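Lab 5: Comparing Two Gripper Types
Course handout, Part 2. Lab sections meet Tuesday.
Questions go to Chantelle Du Plessis or So-ying Chuang.

In the last lab you wrote pick routines for foam blocks. This week the parts are small, shiny and have wires on them, and you will compare the Girkano plunger gripper with the Fuvmont two-finger gripper. Keep the arm speed at the value set in the Imwood controller. Changing it makes your results useless to the other groups.

Start with the solenoids. They have a smooth body, a spring at one end and a loose lead with a plug. Aim for the body. A grip on the lead is recorded as a miss, even if the part comes up.

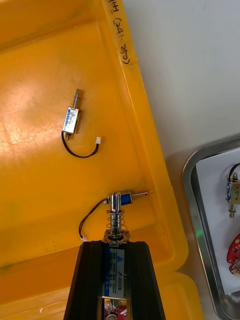 Run 10 picks with each gripper and write down the approach angle for each one. Solenoids lying across the approach direction should be logged separately from those lying along it — the two cases do not average well.

Next, move to the circuit boards. A board has an uneven outline and tall parts on the top side, so the free edge area is limited. Check the wrist camera view before you lower the arm. Glare on the yellow plastic can confuse the edge finder, and you may need to pick the target point by hand.
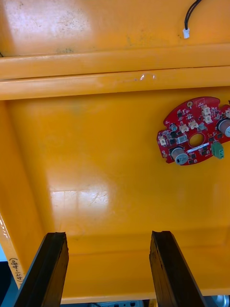

Set the closing force to 333 on the controller scale and leave it there for both grippers. If a board slips, log the slip and go on to the next pick. Do not raise the force.

Hand in your log sheet and one page comparing the grippers. Say which one you would choose for each part and what data you base that on. Reading for next time: Ishida notes, section 2.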